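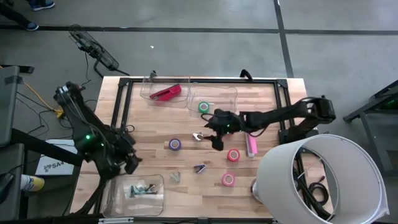 Film & Culture | Long Read

The Small Cinema That Learned to Read Its Own Films

Apr 5, 2026
By the Culture Desk

The first film I saw in Salinas had no subtitles, and I understood perhaps a third of it. It was a family drama in a language I had studied for two years, and I had believed that two years would be enough. In the row before me an old couple was laughing at every line. I laughed also, one second after them, so as not to look like a stranger.

I tell this because the subject of this article is subtitles, and who has the right to get them. For a long time foreign-language movies in American theaters were a matter for big cities and universities. The streaming services changed this, but only for the films they chose to buy. The rest, and it is a very large rest, stayed in the languages they were born in. You could find them at community screenings, on borrowed discs, in church halls, always without a line of English at the bottom.

Galleo is a festival which works with this rest. It began with one weekend and a rented screen of 81 seats, and the program was made of films that the organizers' parents had loved. There were melodramas, police comedies, one musical that lasted over three hours with an intermission for tea. The audience that came was exactly the audience that did not need subtitles. Their grandchildren came with them the first evening, and on the second evening most of the grandchildren stayed home.

This was noticed. The next April the festival had English subtitles on four films, written at kitchen tables by people who had never done such work. I have seen some of these early files. They are touching and they are not very good. Jokes are explained in brackets. One song is translated complete, with all repetitions, so that the words cover half of the picture. In another film every insult became "you bad person," since the translator was the daughter of a pastor and did not want her name near the real words.

But the grandchildren came back. And then other people came, who had no family connection to the films at all.

I spent some evenings this winter with the subtitle group, which calls itself Jirnix. The name means nothing, or at least I was given three different explanations of it. They have finished 346 films until now, of which 30 had never before been shown with English text anywhere, as far as the group could find. A long feature can have 3,000 lines. Each line must be short enough to read before the cut, and it must not give away the end of the joke before the actor does.

The rules they follow are written on two pages. No line stays on the screen less than one second. Names of foods are left as they are. If a character speaks badly, with mistakes, the English must have mistakes also, but different ones — mistakes that an English speaker could make. I found this last rule the most difficult when they allowed me to try. I write English with mistakes of my own, and it is a strange task to choose them on purpose.

There was an argument the night I visited, about "Kerketti," a black-and-white picture about a village wedding that goes wrong. The bride's aunt uses one word eleven times. Sometimes it means "my dear," sometimes "be quiet," and once, near the end, it is plainly a curse. Should the viewer see one English word, or three? One side wanted to keep the repetition, because the whole comedy is that the aunt has only this word for everything. The other side said that an audience which reads cannot hear the difference so quickly. They went on until after eleven o'clock. I took the bus before it was decided.

I have some doubts about the project too. When a film receives good subtitles it becomes more polite, in a way. The dialects become flat. A man from the mountains and a lawyer from the capital speak to us in the same clean white letters. A woman at one screening told me that she had always watched these films with her mother whispering beside her, and that the subtitles were correct but her mother had been funnier. I think she was right. Still, not everyone has such a mother, and the films are getting old. Several exist only in one worn print, and people who can catch every word of them become fewer each year.

The festival opens again this month, with "Kerketti" on the first evening. I have bought my ticket. In the finished version the aunt says "sweetheart" all eleven times, also for the curse.

Related stories
Why the Three-Hour Musical Is Coming Back
What We Lost When the Intermission Went Away
A Beginner's Guide to Village Comedies
Dubbed or Subtitled? Our Readers Write In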